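Evening, in the guest house at Clikthorpe

We left Skuten after breakfast with the intention to arrive here by lunch, and we arrived at twenty past four. The distance is only 107 kilometres, but the road follows the river for the whole first part, and the river is not in a hurry. I did not mind. The fields were yellow, then came birch forest, then fields again, and the hills behind them were blue all morning and never came closer.

At Skunonska we stopped for coffee. It is one street, a church with a green roof and a bakery which is also the post office. I ordered two buns with cardamom and received three, and I didn't know the polite word to give one back, so I ate it. The woman asked where we were going. When I told her, she said something long to the man at the next table and he shook his head.
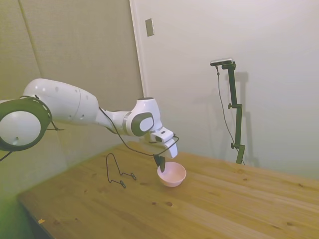
The ferry does not go after two o'clock in this season, the man told us, and if we wanted to cross the same day we had to leave the coffee and drive now. We looked at the clock on the wall. It was already half past one. We drove quite fast, I must admit, and we saw the ferry go out when we came down the last hill. It was very small and it had one tractor on it.

So we took the long way over the bridge, which added more than an hour. This was in fact the most beautiful piece of the day. The road climbs up to a high open place where there are no houses, only stones, low bushes and sheep who lie on the asphalt and think about it before they stand up. At the top there is a sign that says 315 metres. It felt much higher. The wind took my hat and I had to run after it in my bad shoes. We ate our cheese in the car with the windows closed.

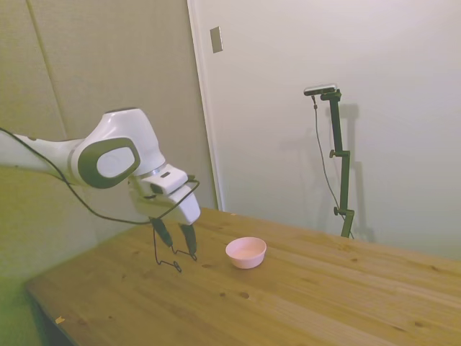 On the other side it went down in 14 bends, they are numbered with little white boards, and after number nine I asked for a pause because my stomach was not good. I sat on a wall until it passed. From there one could already see the bay and the first roofs of Clikthorpe, and a red boat which did not move.

Our room is on the second floor and looks at the harbour. It smells a little of paint. The host, D'Souza, gave us the key and a paper with the rules, and the rules are stricter than the person. Shower before ten, no fish in the room. For dinner we had soup with mussels, dark bread and afterwards a pear cake that was too sweet for me but not for my husband, who had mine too.

I have washed the socks and they hang over the heater. Tomorrow we want to walk to the lighthouse if the rain stays away. I must remember to buy plasters, and to ask in the harbour at what time the ferry really goes back.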